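**October 15, 2019. Prirstead workshop, table setting bench**

Spent most of the day on the breakfast table layout and I'm pretty happy with it, even if my colour sense is still up for debate. We've been swapping tableware in and out since last week and today was the turn of the bright plates. I went in thinking the white Tistau ones would win (they're nicer to hold, and they stack properly!) but on this pale tabletop they just vanish. Orange it is, then.

The wicker basket stays. I tried it close to the plate first and it crowded everything, so I shoved it toward the back and liked that a lot more. Left the lace trim hanging down from the rim. It slides around whenever anyone bumps the table, so if you move the basket, tug the lace back over the right side afterwards, please.

Other bits, before I forget:

- The wooden stand with the round base is fine at back left. It wobbled on the old Tandari table but sits flat here.
- Join between the two table panels: keep plates off it. They rock.
- Scuffs on the top won't come out with dish soap. Tried twice, gave up, might ask Ostermann what they use on theirs.
- Plate diameter is 297 mm by my tape, bigger than the 195 mm side plates, so the old placement marks are no good. I've rubbed them out.

I wanted only one round thing on the plate, after trying a whole heap and hating it. Off centre looks better to me, down toward the right. Glare off the plate is a bit of a pain under the big lamp, and tilting the lamp only moved it along the rim. I'll try a sheet of baking paper over it tomorrow.

Still need to dig out the other 6 orange plates. Shelf under the sink, I think.
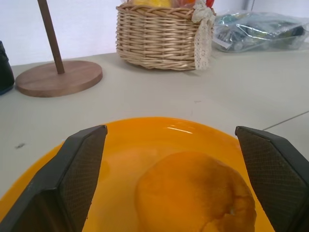

Orange plate in, basket and stand at the back.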